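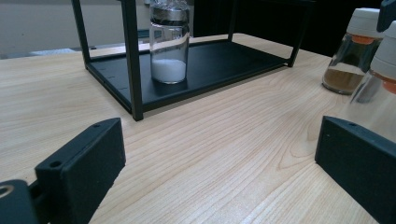 Fashion Marketing, Unit 5
Reading the copy: bras, shapewear and hosiery sold online
Instructor: Leonora Dela Peña

Bring a printout of one product page to class. Any brand, any price. Bras are easiest to work with, but tights and slips are fine.

5.1 Where we left off

Last unit was about how the goods are made and costed. Now we look at the words used to sell them. My view, which you are free to argue with, is that most intimate apparel copy tells the shopper very little, and that a good part of what it does tell her can't be checked. Keep a pencil in your hand while you read.

5.2 The brand story

Take the "about us" page of Cloltuvix, a mid-price bra label. It says the company has "redefined support for the modern woman." Redefined it from what? The bras on the site have an underwire, two or three hooks and a stretch strap, same as the ones your mother bought. The page also mentions "decades of know-how." Whose? If a factory had the know-how and the label only orders from it, the sentence is borrowing someone else's years. That's common and it's legal in most cases, but you should notice it.

Questions to ask of any brand story:
Who did the thing being claimed, the label or its supplier?
Is there a date, a place or a name anywhere on the page?
Could a competitor paste the same paragraph on its own site?

5.3 Survey numbers

Dokerer sells shaping shorts and says that 1,191 women "felt more confident" in them. It's an oddly exact number, and exact numbers make people relax. We aren't told how many women were asked. We aren't told if they paid for the shorts or got them free, or what the other answers on the form were. Without the total there is no percentage, and without the wording there is no result. I wrote to the company in March to ask for both and got a discount code.

5.4 Wear and wash claims

"Keeps its shape for 500 wears" comes from the Barredo catalog. Suppose you own several bras and wear this one twice a week. You'd need close to five years to find out. A claim that takes that long to test is a safe one to make. A wash test would be more use to a shopper, as long as the page gave the water temperature, the drying method and how much stretch was lost by the end.

5.5 Sizing

Prastcombe advertises 12 band sizes and says this means "a perfect fit for every body." Jennylyn Yap, who fitted bras in a department store before she came to teach the pattern class, disagrees with me on this one. She thinks a wide range is worth advertising even when the slogan is silly, and that I'm too hard on it. Fair enough. My complaint is with "every." Look at the size chart, then at what is in stock, and see how far apart they are.

Also check the cup range. A label can offer plenty of bands and still stop at a D.

5.6 Words to circle

luxurious, seamless (turn it inside out), breathable, flattering, second skin, invisible, premium lace, effortless

"Seamless" and "breathable" can mean something definite. The rest mostly can't.

5.7 Assignment

Rewrite your product page using only statements you could defend to an annoyed customer. Fiber content, care, hook count, strap width and country of make are all allowed. Hand it in with the original, circled words and all. Reading for next time starts on page 13 of the course packet.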